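# About Grerulico

Grerulico sells dried pasta and very little else. Krisztina Vörös and Levente Medve started it in February with two shelves, a borrowed van and a disagreement about linguine that is still going on. Customers ask when we'll be branching out into sauces. We say soon, and have been saying it with great conviction ever since.

Our premises are at 10 Holovko Yard, behind the tyre place. The stockroom holds 4000 packets when everybody breathes in. Spaghetti takes up far more of it than it deserves, mostly in packets with a bit of clear wrapping, so you can look the strands over before committing yourself.

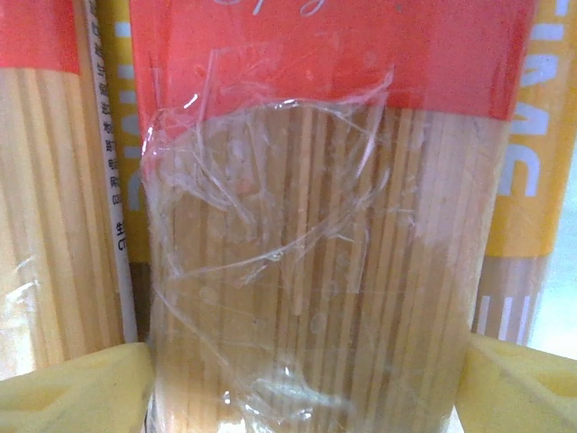 Krisztina does the buying. She'll take pasta from anyone, in any language, provided the packet is sound and the contents are mostly in one piece. Levente does the accounts, and would like it known that he was against the alphabet shapes.

## How we keep the shelves

Every packet gets sorted by shape before it goes out. Long pasta goes with long pasta, and the small stuff that ends up under the fridge goes at the far end. Botond Gulyás drew up the system and has laminated it. Colour doesn't come into it, though people do try. Blue boxes look lovely next to yellow packets, and a pair of red spaghetti packets side by side has a certain dignity, but a bag of tiny golden pasta is still a bag of tiny golden pasta and belongs with its own kind.
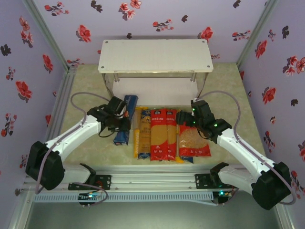 ## Who's who

- **Krisztina Vörös** buys, tastes and answers the phone if it's near her.
- **Levente Medve** keeps the books and the good biscuits.
- **Botond Gulyás** runs the stockroom. Please put things back where he had them.
- **Dae-han Cheon** looks after the Toltorton market stall and reads labels for the rest of us.

## Getting in touch

Call in, or ring extension 1264 and let it go on a bit. Mornings are best. We don't do gift wrapping, but Dae-han will find you a decent carrier bag if you ask him nicely.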